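Do you need a 3000-point paddle?

Every January the ads for the Clatiro come back, promising "tournament control" to people who play in a basement. I have my doubts. The maker's own spin score is 2547, against 3000 for the pricier Fuvska, and neither box says what was measured or how.
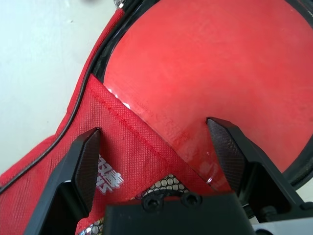 Red rubber, red case.

I played two months with each. My serve was bad with both – the same kind of bad. A reviewer at Doucet swears the Fuvska "opens up" after a while. Mine got dusty.

Cases are another upsell. The Hudow shop wanted to add a hard shell, a cleaning sponge and a film for the rubber. I'd take a plain zip case and spend the rest on balls, which I step on a lot. 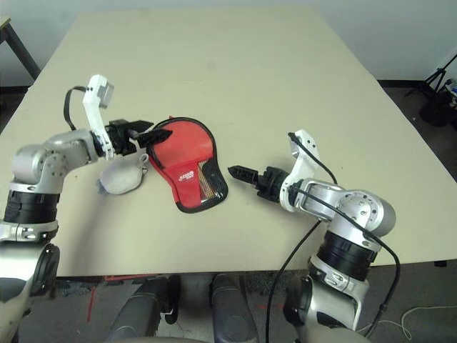
What I'd buy instead

Table time. Two hours a week at a club did more for my backhand than any sheet of rubber.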